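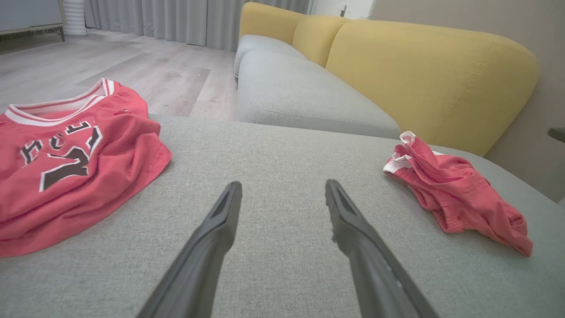
Varnbridge gripper, fingers open over the seat cushion, jersey left, shorts right.

Last updated August 2019

Second round with the Varnbridge two-finger kit, this time on clothes. The kit lists at $920 with the wrist camera, $647 without. I'd pay for the camera. Mounting took six screws and the adapter plate Schmieder sells separately.

The tapered tips are good at getting under a single layer of fabric. Bunched shorts are easy, any fold will do. A folded jersey is harder: pinch too deep and you lift the cushion cover with it. I set the approach height by hand and left the force at the default.

Complaints so far: the finish holds lint, and the manual skips calibration entirely. Firmware 316 fixed the homing error I had in June.

4 comments · 6 shares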